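4.2 Incident reports and what schools count as violence

Most of the case for a rise in assaults on school staff rests on incident reports filed by the schools themselves.
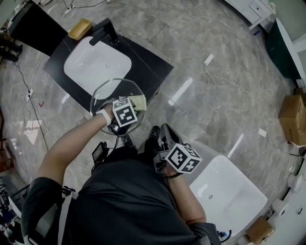

We think that case is weaker than it is usually made to sound. The Mostyn and Sandthorpe districts use the same form, yet Sandthorpe logged 109 staff injuries in the study year and Mostyn logged 27. Enrollment does not explain the gap. Mostyn has close to the same number of students, and its lunch periods are longer and more crowded.

The wording of the form may explain more. A teacher hurt while breaking up a fight can be entered as "assault," "accident," or "other," and the choice is left to whoever is on duty in the office. In Sandthorpe the first box was used for nearly every such case. In Mostyn it was rarely used, and two principals told us they saved it for cases where the police had been called.

Earlier work on the Plirkora survey treats these entries as if they meant the same thing everywhere. We doubt they do, and we would not compare districts on this basis. The claim that restraint training in Skavadwood cut injuries has the same problem, as the form was changed in December of the year the training began.

Figure 3. Household task with two hand-held grippers, one holding a clear glass lid with a sponge against its rim.

Court filings are no cure. Few injured teachers sue, and those who do are unlikely to be typical.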